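4.3 Reasons given for changing or stopping treatment

Of the 2720 adults invited through the Haltaldale and Clirnon pain clinics, 1893 returned a completed baseline questionnaire. The analysis in this section draws on the free-text answers and on 80 follow-up telephone interviews. All participants had lived with non-cancer pain for more than six months and had been prescribed an oral cannabidiol oil in the year before enrolment. Interviews began in March and were coded independently by two of the authors, with disagreements settled by discussion.

Cost was the reason most often raised. Participants described stretching a bottle by skipping the morning dose, or saving the oil for days when they had to work or mind grandchildren. These changes were seldom reported to the prescriber – several people said they had not been asked. Dose histories taken from clinic records alone should therefore be read with caution.

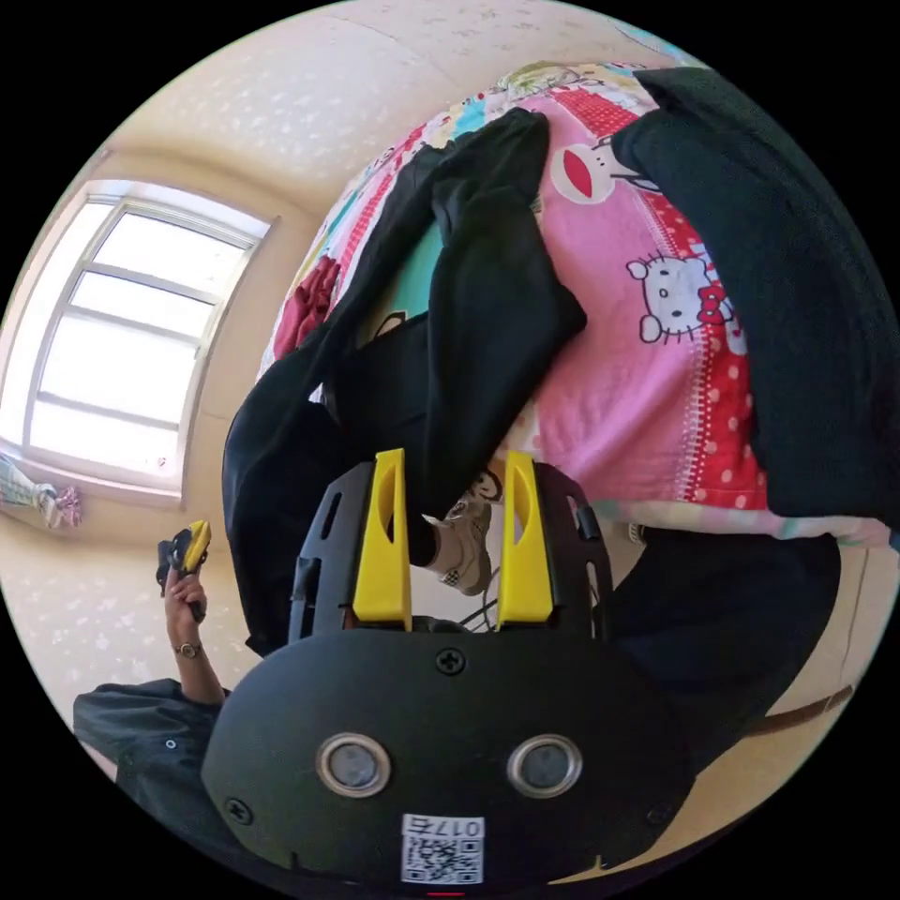
Figure 3. Hand-held gripper with two yellow fingers; a sneaker is visible through the gap between them.

The second theme was uncertainty over whether the oil was doing anything. Pain scores in the daily diaries rose and fell widely within a single week, and participants found it hard to separate a drug effect from a good night's sleep or a change in the weather. Those who kept taking the oil tended to judge it by sleep. Those who stopped tended to judge it by pain on movement, where the diaries showed little change.

Drowsiness was the side effect named most often, followed by dry mouth. Driving was a particular concern in the Clirnon group, where the nearest pharmacy could be an hour away by road and public transport was limited.

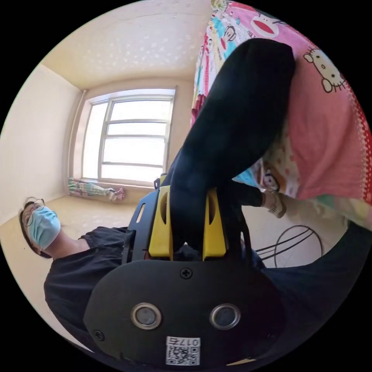
Janaka Wickramasinghe put it this way: "I could have the oil or I could have the car. I tried taking it only at night, but I was still foggy at breakfast, so I went back to paracetamol and the heat pack." Other rural participants gave similar accounts, although two had arranged lifts with neighbours and carried on with the full dose.

A smaller group, 73 respondents at baseline, had stopped on the advice of a health professional. The usual grounds were a possible interaction with an anticoagulant or an anti-epileptic medicine. Written answers in this group were short and rarely said who had given the advice. Where it could be traced, it came from a pharmacist more often than from the prescribing doctor.

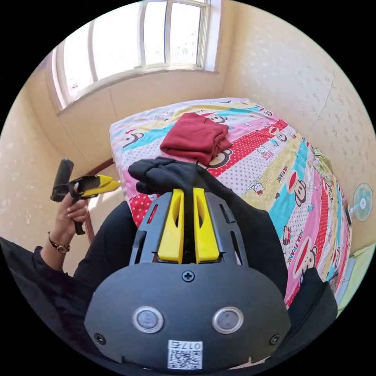
Attitudes within the family also played a part. Some older participants had hidden the oil from adult children, and one asked that the interview be moved to a time when her son was out. Fathima Selvanayagam and Amrit Lachance coded these passages separately under "disclosure", as they did not fit the cost or side-effect categories. The full coding frame is given in Appendix B.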